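镇中学门口那道安检门，六月就要表决了，大家怎么看

楼主：槐树下的老邮筒
各位街坊晚上好。昨晚七点我去听了学区的说明会，回来翻来覆去睡不着，索性上来写几句。会上说，打算给中学正门装安检门，外加两名持证的驻校安保，第一年先试行。全校1,290个学生，早上只开一个正门，我坐在后排听着，脑子里全是下雨天孩子们打着伞排长队的样子。
我不是反对安全，我家老二就在里面念八年级，哪个当妈的不怕呢？可我总觉得，钱花下去之前，该先问问孩子们自己怎么想。会上发言的家长有18位，学生一个也没有，这一点我心里挺不是滋味的。

2楼：河东面馆
先谢谢楼主，写得这么细，我昨晚看店走不开，正愁没人讲。
我的意见可能跟您不大一样。我支持装。我外甥那所学校前年就装了，头两个星期确实乱，后来把到校时间错开，七年级早一点，八年级晚一点，也就顺了。家长送完孩子能踏踏实实去上班，这份安心也是值钱的。排队的事可以想办法，出了事可没有办法。

3楼：Mulow
楼上说的安心我懂，但安心和安全还是两码事吧。我在中学当过14年的代课老师，见过的危险苗头，大多是有孩子跟我说“老师，某某最近不太对劲”，我才知道的。那时候学校有两位心理辅导老师，现在只剩一位，还要兼管排课。说明会的材料里有没有提辅导老师？我翻了两遍没翻着，也许是我眼花，有看到的朋友麻烦告诉我在第几页。

4楼：槐树下的老邮筒
回Mulow老师：没有提，您没有眼花。我当场问了，主持会议的Malachy Ó Conaill先生说，辅导老师属于另一笔预算，秋天才讨论。他态度很客气，散会以后还站在走廊里跟我聊了好一阵，可我听完还是觉得，这两件事应该放在一张桌子上谈才对。

5楼：三分糖不加冰
我就是这个学校毕业的，才毕业没几年，替学弟学妹们说两句哈。
那会儿我们最不喜欢的其实是封楼演练，广播一响，灯一关，全班蹲在墙角，老师也不说是真的还是假的。我同桌有一次哭到下午都没缓过来。要是能提前讲清楚“今天是演练”，大家会配合得好得多。安检门我倒无所谓，只要书包别每天都翻个底朝天，女生包里有些东西真的不想当着全班男生的面拿出来啊！

6楼：河东面馆
三分糖这个说得好，我一个大老爷们完全没想到这层。翻包的事应该单独立个规矩，最好有女安保，有屏风。这条我愿意跟大家一起写进意见里。

7楼：Wondimu Negussie
大家好，我用的是真名，我女儿今年六年级，秋天就要升上去了。我读得慢，写得也慢，请多包涵。
我想补充一点：我们家离学校远，校车到校的时候离打铃只有几分钟。如果安检要排队，坐校车的孩子会天天迟到，而迟到三次是要记名字的。我给学区打过电话，接电话的女士很和气，说会记录下来，后来没有回音。能不能请他们写明，因安检晚进教室的不算迟到？
另外我赞成Mulow老师，我女儿遇到难过的事，她不会告诉一道门，她会告诉一个人。 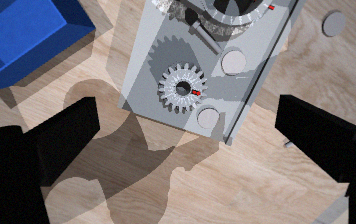

8楼：Trumico
我来泼点冷水，大家别见怪。前面讲的都有道理，可学区就那么多钱，又要门又要人又要辅导老师，又不许翻包，又不许迟到，最后多半是哪样都做不好。我宁可他们先把后操场那个坏了的侧门修好。我每天遛狗路过，那门一推就开，前面装再贵的安检门有什么用呢？

9楼：三分糖不加冰
侧门居然还没修？！我上学那会儿就是坏的，我们买奶茶都从那儿溜出去……（对不起老师）

10楼：Mulow
这位同学，我当年还真不知道，现在追究也晚了，哈哈。
Trumico说的侧门，我觉得是目前最该先办的一件，花不了多少钱，也没有谁会反对。不过我还是不同意“哪样都做不好”的说法，预算可以分先后，但总得有人先把它们写在同一张单子上。

11楼：河东面馆
那我还是保留意见，安检门我照样投赞成。但侧门、翻包的规矩、校车迟到这几条，我都签字。纸质的意见书可以放在我店里柜台上，下午两点到四点店里人少，过来慢慢写，喝碗面汤不收钱。

12楼：槐树下的老邮筒
看得我心里暖暖的，吵归吵，都是为了孩子。我今晚先把大家说的整理成草稿，侧门放第一条，辅导老师放第二条，赞成和反对安检门的意见都原样写上，不替谁做主。Wondimu，您那条我会照您的原话抄，一个字不改。Trumico，您遛狗的时候方便的话，帮忙记一下侧门是哪一侧的锁坏了，我好写清楚。

13楼：Trumico
行，明早去看。是靠车棚那一扇，锁舌弹不出来，具体的我看完再来回。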